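Forums > Laundry and Clothes Care > Knitwear

Folding sweaters on a bamboo tile mat, snagging?

Posted by prirbridge_kay, May 16, 2020

We put one of those bamboo tile mats on the bed for the warm months, the kind made of little blocks in a grid. I also fold the laundry there. Does the mat pull at knits? I have a patterned sweater, teal and coral with dark plum and white diamonds and zigzags, and I don't want loops pulled out of it before it goes away until fall.

drevel2
Yes, it can. The cord between the blocks is the problem, more than the blocks. I lost a cuff that way. Put a sheet over the mat or fold on a table.

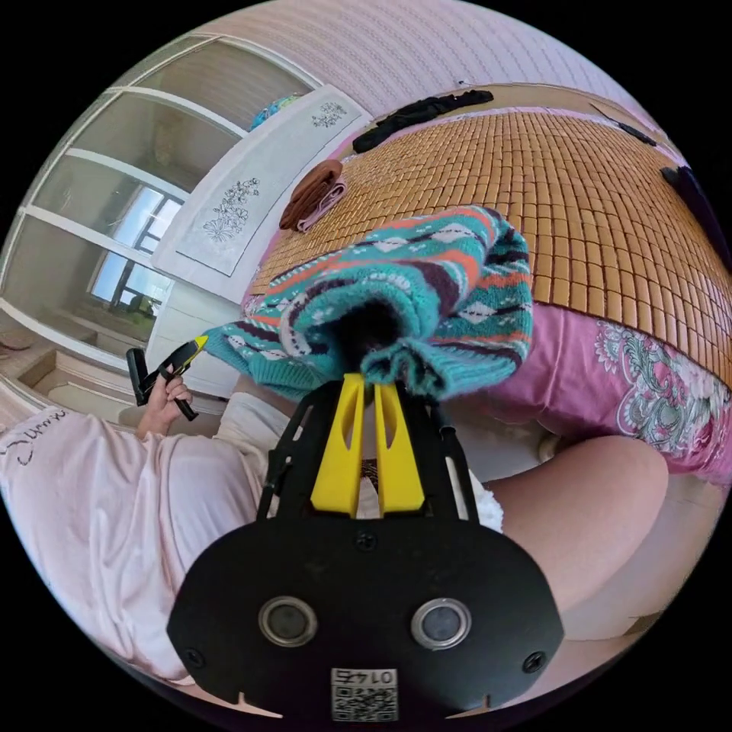
Torbjørn Bråten
I disagree. I have folded on a mat like that for years with no snags. Lift the sweater by the body and lay it down, don't drag it. Sleeves go in last, cuffs flat, so they don't stretch.

drevel2
Depends on the mat. Mine was old and a few blocks had chipped corners.

joseph_621
Run a pair of old tights over the mat. If they catch, the sweater will too. And don't hang it up for the summer, the shoulders will grow.

prirbridge_kay
Tried the tights. They caught in 2 places, both near the foot of the bed. Would you roll it or fold it? I roll my towels and they take up less room.

Torbjørn Bråten
Fold. Rolling is fine for towels, but a thick knit comes out with a wave in it.

joseph_621
I roll mine and they look fine by the next day. Wash it first either way, moths go for worn wool.

prirbridge_kay
It's acrylic, I think. The label is gone. I'll fold it up at the pillow end and leave the rest of the mat alone.

Related threads
Pulled loop on a cuff, can I fix it?
Getting sheets to stay put under a bamboo mat
Cunier storage bags, zipper broke
When do you put the winter clothes away?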